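Family papers and home archive: yearly check

Flarnport Family History Group, storage and handling checklist with comments from this year's round. Done each March at the member's own place, and takes a morning if the boxes are already labelled.

Rating used: OK, Watch, Fix. Anything marked Fix gets a second look within 80 days.
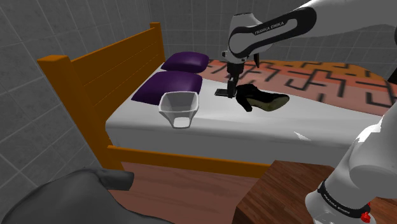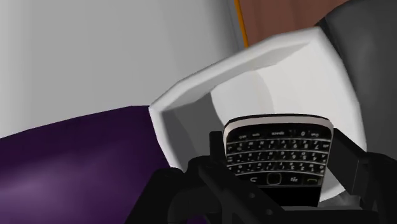 1. Location of the boxes
Off the floor, away from outside walls, not under a bathroom or laundry.
Rating: Watch
Comment: The Detdale letters are still on the bottom shelf of the hall cupboard. The shelf clears the floor by a hand's width, but the cupboard backs onto the outside wall. Move them to the study side before winter.

2. Temperature and humidity
Gauge reading noted morning and evening, away from heaters and vents.
Rating: OK
Comment: Steady on both readings. The gauge battery was replaced at last year's check and is still going. The loft isn't to be used for anything except empty boxes.

3. Pests
Look for silverfish, droppings, frass and chewed corners. Sticky traps dated.
Rating: Watch
Comment: 2 silverfish in the trap behind the census folders, none in the others. New traps put down and dated. No damage to the folders themselves. Check again in a month.

4. Original certificates
Each in its own polyester sleeve. No staples, pins, paper clips or rubber bands.
Rating: Fix
Comment: Rusted pin still through the Åberg marriage certificate and the letter behind it. Don't pull it. Slide a strip of polyester under each side first, then ease the pin out, and if the paper lifts with it, stop and take it to a conservator. The older birth certificates were fine.

5. Photographs
Handled with nitrile gloves. Names written in soft pencil on the sleeve or along the back edge, never in ballpoint.
Rating: Watch
Comment: 189 loose prints counted against the list, all present. The magnetic album from the seventies is yellowing and the adhesive has started to grab. Scan those pages whole before trying to lift anything. The two glass negatives are standing on their long edge with card between them, as they should be.

6. Bound books and the family Bible
Stored flat if the spine is weak. Nothing left between the pages.
Rating: OK
Comment: Pressed flowers were taken out of the Bible last year and are in their own envelope, with a note of the page they came from. Front board is loose but tied with cotton tape. No sticky tape on it anywhere – please keep it that way.

7. Digital copies
2 copies on separate drives, one kept at another address. Open a sample of files from each.
Rating: Fix
Comment: The home drive opened without trouble. The away copy is a year behind and has none of the Horamix exports, so the whole Åberg line is missing from it. Export the tree again as a GEDCOM file, and save the notes as plain text as well, as the last export dropped the longer ones.

8. Source notes
Every scan has a matching line giving where the original is held and when it was seen.
Rating: Watch
Comment: Good for the Detdale side. The newspaper cuttings have dates but several have no masthead, and "local paper" isn't enough for the next person to find them.

9. Access and instructions
A one-page sheet saying what there is, where it's kept and who gets it. Copy held with the will.
Rating: OK
Comment: Sheet updated. The password line now points to the sealed envelope.

Carried over to the next check: items 4 and 7, and the hall cupboard move if it hasn't been done. Bring spare sleeves in the foolscap size.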